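Clearing up, without getting up
Staff newsletter, Vedetport site, 13/05/2022

Regular readers will remember that in March we were promised a robot. Those of us on the returns bench at Skotstead took this in the usual spirit, by asking whether it would be making the tea. It will not. It will be sorting the odds and ends that come back from let flats at Entwistle and Grekgate, which until now has been done by hand, by us, with a tray and a certain amount of sighing.

The machine itself is still in its crate. What we have had instead is the simulator, and this has changed the working day more than anyone let on. Two of us at a time now sit in what used to be the stationery room, setting up pretend flats on a screen and putting pretend clutter in them, so that the software can practise on a counter where it can't break anything. I have spent 22 years picking up other people's belongings. I now put them down, for the same money.

Arnaldo Mendes, who came over from dispatch for this, has taken to it alarmingly well. His rooms have a style. He likes a bold wall, he is free with the yellow paint, and he believes every home should have somewhere to put a coconut. 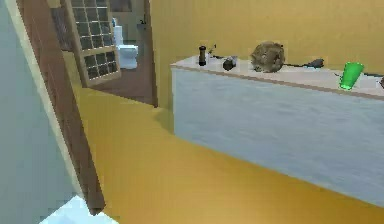 One of the practice rooms, with the counter laid out and the bathroom through the doorway.

The small things are where the arguments start. A bright green cup is easy, as it has a shape you can explain to a computer and it stands out from everything near it. Something brown, round and shaggy is another matter. Do you grip it, scoop it or leave it for a grown-up? Beryl Blackburn has strong views on the sprig of greenery, having thrown away a good many of them in her time, and wants it marked as rubbish. The software people want it marked as "plant". They have been polite about it for a fortnight and the sprig is currently marked as "other".

We are told there are 1,588 of these layouts to get through before the crate is opened. Each one has to be checked by a person who has done the real job, and I will admit that this part is rather pleasing. For years nobody asked how we could tell a thing worth keeping from a thing worth binning. Now there's a form for it, with 40 boxes, and they read the answers.

As for what happens afterwards, the meeting was clear on some points and woolly on others. No jobs go this year. The early shift stays as it is. The heavy lifting is still ours, because the arm can't manage anything bigger than a kettle — a fact that was presented to us as good news. Those who want to train as operators can put their names down with Beryl, and those who don't will go on with the bench work as before, only with more company. Pay for operators is "being looked at", a phrase some of you will have met before.

My back, for what it's worth, is much better. My eyes are worse, and I have put in for a proper chair. The one in the stationery room came from a flat in Grekgate and was marked, in my own handwriting, for disposal.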